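Flodberg presenta Brodar, un entorno de planificación y control para la manipulación de envases

27 de marzo de 2026

La empresa de ingeniería Flodberg ha presentado la primera versión estable de Brodar, un entorno de software destinado a coordinar la percepción, la planificación del agarre y el control de pinzas robóticas en tareas de selección de artículos de consumo. El programa ha sido desarrollado durante los últimos 36 meses y se dirige a integradores y laboratorios que trabajan con productos de forma irregular o de envoltorio flexible.

Según la nota difundida por la compañía, Brodar reúne en un único proceso funciones que hasta ahora se ejecutaban en módulos separados. El sistema recibe las imágenes de la cámara instalada en la muñeca del robot, estima la posición y la orientación del artículo y calcula una trayectoria de aproximación. Esa trayectoria se revisa de forma continua hasta el momento del contacto. A partir de entonces, el control pasa a depender de la corriente de los motores de cada dedo y de la posición de sus articulaciones.

«El contacto es el momento en que la cámara informa menos, dado que la propia pinza oculta buena parte del objeto», señala Ottmar Diekmann, responsable técnico del proyecto. «Hemos querido que el planificador conozca esa limitación y la incorpore a sus cálculos desde el principio».
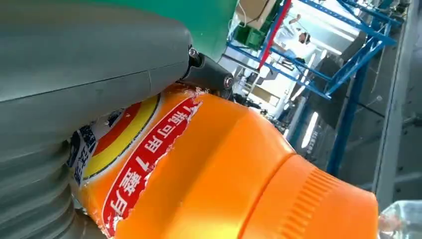
Para ello, el módulo de percepción conserva una estimación de la forma completa del objeto, obtenida durante la aproximación, y la actualiza con los datos procedentes de los dedos. Si la diferencia entre ambas fuentes supera el umbral fijado por el operador, el programa detiene el cierre de la pinza y propone un nuevo punto de agarre. La decisión queda anotada en un registro que puede consultarse al término de cada ciclo.

El componente de planificación lleva el nombre de Jimari y puede instalarse también de manera independiente. Trabaja con una biblioteca inicial de 300 modelos de envases, ampliable por el usuario, entre los que figuran botellas, cajas y bolsas. Cada modelo incorpora márgenes de deformación, de modo que el cálculo de la fuerza no se limite a la geometría nominal del producto.

La nueva versión añade asimismo una herramienta de revisión, denominada Tamošiūnaitė, que sincroniza las imágenes de muñeca con las órdenes enviadas al brazo y con las lecturas de los motores. El operador puede recorrer un intento de agarre instante por instante, comparar la trayectoria prevista con la ejecutada y marcar los tramos en los que la estimación visual perdió calidad. Las anotaciones se exportan en un formato abierto, documentado en el manual.

Una parte considerable del trabajo se ha dedicado al desenfoque por movimiento. Los envoltorios brillantes y arrugados presentan reflejos que cambian con rapidez al desplazarse la cámara – una dificultad conocida en este campo – y pueden inducir al sistema a situar el borde del artículo en una posición errónea. Brodar asigna a cada imagen un índice de confianza y reduce el peso de las menos nítidas en la estimación final, sin descartarlas por completo.

De acuerdo con los datos de Flodberg, el tiempo medio de replanificación se sitúa en unos 42 milisegundos con la configuración recomendada. La empresa precisa que esta cifra se obtuvo con un solo brazo y que el rendimiento con varios robots dependerá del equipo informático disponible. El programa admite hasta 4 brazos coordinados desde una misma estación de control.

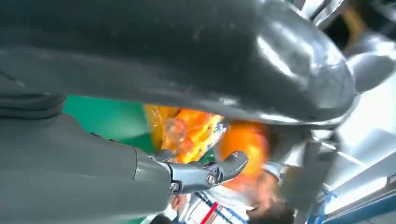 ¿Qué se necesita para utilizar Brodar con una pinza ya instalada?

Es necesario que el controlador de la pinza facilite la posición de las articulaciones y la corriente de los motores, y que el usuario realice una calibración entre la cámara y la muñeca. El asistente incluido en el programa guía este procedimiento y comprueba el resultado antes de habilitar el movimiento autónomo.

La licencia de evaluación podrá solicitarse a través del servicio de atención técnica de Flodberg e incluirá la documentación en español, inglés y alemán. Los centros que ya utilicen la versión preliminar conservarán sus configuraciones – salvo los perfiles de fuerza, que deberán generarse de nuevo – y recibirán instrucciones específicas para la migración.

La compañía prevé publicar en mayo una actualización con mejoras en el tratamiento de superficies transparentes y en la detección de deslizamientos. Diekmann ha indicado que las solicitudes de los usuarios relativas a nuevos modelos de envases se atenderán por orden de recepción.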